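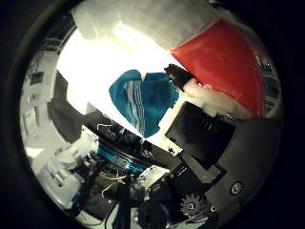 Blaugrünes Tuch mit weißen und hellblauen Streifen

Mitarbeiter/in Textilaufbereitung und Verleih (m/w/d)
Teilzeit oder Vollzeit, unbefristet, Beginn ab Juni

Skident verleiht Tischwäsche, Decken und Saisontextilien an Gaststätten, Vereine, Hotels und Theatergruppen. Zum Bestand gehören 3697 Einzelteile, dazu kommen die Wolldecken unserer Reihe Flisadeck, die vor allem für Außenplätze gebucht werden, und die Tischwäsche der Reihe Grandale. Jede Rückgabe wird bei uns im Haus geprüft, gewaschen, ausgebessert und wieder eingelagert. Für diesen Bereich suchen wir Verstärkung.

Ihre Aufgaben

Annahme und Sichtprüfung der zurückgegebenen Ware
Sortieren nach Faser, Farbe und Verschmutzung
Fleckenvorbehandlung, Beladen und Entladen der Waschmaschinen und Trockner
Mangeln, Bügeln, Falten und Verpacken
Kleine Näharbeiten: Säume, Knöpfe, Bänder, Aufhänger
Zusammenstellen der Bestellungen nach Packliste
Erfassen der Ein- und Ausgänge in unserem Lagerprogramm Peng

Ein normaler Arbeitstag beginnt mit der Rückgabe vom Vortag. Die Teile werden mit dem Lieferschein verglichen, Fehlendes und Beschädigtes wird in Peng vermerkt. Danach laufen die Maschinen, und parallel wird kommissioniert. Am Nachmittag stehen Mangel und Packtisch im Vordergrund. Wer näht, hat dafür feste Stunden am Ende der Woche. Kundenkontakt gibt es an der Abholtheke, telefonische Anfragen bearbeitet das Büro.

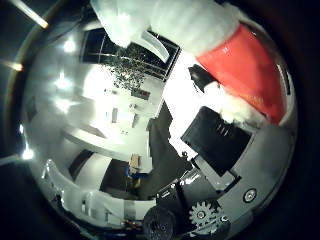
Im Verleih wechselt das Sortiment mit der Jahreszeit. Von Frühjahr bis Herbst gehen überwiegend Tischwäsche und Decken hinaus, im letzten Quartal kommen Kostümteile und Dekoration dazu. Sie sollten also Freude an unterschiedlichen Materialien haben und Pflegeetiketten lesen können. Glattes Tischleinen verträgt viel Temperatur. Eine Weihnachtsmannmütze in Rot mit flauschigem weißem Besatz dagegen wird kalt und einzeln im Wäschenetz gewaschen, sonst ist der Besatz hinterher rosa. Solche Teile trocknen bei uns liegend und werden vor dem Einlagern von Hand aufgebürstet. Die Saisonware wird im Januar komplett durchgesehen und bis zum Herbst in Kartons mit Inhaltsliste gelagert.

Das bringen Sie mit

Erfahrung in Wäscherei, Textilreinigung, Hauswirtschaft, Schneiderei oder einem Hotelbetrieb. Eine abgeschlossene Ausbildung zur Textilreinigerin oder zum Textilreiniger ist willkommen, aber keine Bedingung. Auch Quereinsteiger werden eingearbeitet. Wichtig sind uns sorgfältiges Arbeiten und Deutschkenntnisse, mit denen Sie Packlisten und Pflegehinweise sicher verstehen. Die Arbeit findet überwiegend im Stehen statt, in der Wäscherei ist es im Sommer warm. Wäschewagen werden geschoben, einzelne Kartons müssen getragen werden. Ein Führerschein der Klasse B ist nützlich, wenn Sie gelegentlich Touren übernehmen möchten.

Das bieten wir

Unbefristeter Vertrag mit sechs Monaten Probezeit
Wahlweise 25 oder 38 Wochenstunden
Arbeitszeit zwischen 7 und 17 Uhr, Samstagsdienst im Wechsel und mit Freizeitausgleich
30 Urlaubstage bei einer Fünftagewoche
Arbeitskleidung, die wir stellen und waschen
Einarbeitung über vier Wochen, zuerst in der Annahme, dann an Maschinen und Mangel
Zuschuss zur Monatskarte
Weihnachtsgeld nach dem ersten Beschäftigungsjahr

In der Hauptsaison verlassen rund 220 Bestellungen im Monat das Haus. Urlaub ist in dieser Zeit nur nach Absprache möglich, der Jahresplan wird im Januar gemeinsam festgelegt. Überstunden werden erfasst und in den ruhigeren Monaten abgebaut.

Bewerbung

Bitte schicken Sie uns einen Lebenslauf und ein kurzes Anschreiben, aus dem die gewünschte Stundenzahl und Ihr frühester Beginn hervorgehen. Zeugnisse können Sie zum Gespräch mitbringen. Ein Foto ist nicht nötig. Bewerbungen nehmen wir per E-Mail, per Post oder persönlich an der Abholtheke entgegen, Kennziffer 52. Nach dem Gespräch laden wir zu einem bezahlten Probetag ein. Papierunterlagen senden wir nur zurück, wenn ein frankierter Umschlag beiliegt.

Bewerberinnen und Bewerber mit Schwerbehinderung werden bei gleicher Eignung bevorzugt berücksichtigt.

Skident Textilverleih
Stand der Anzeige: 26. Februar 2021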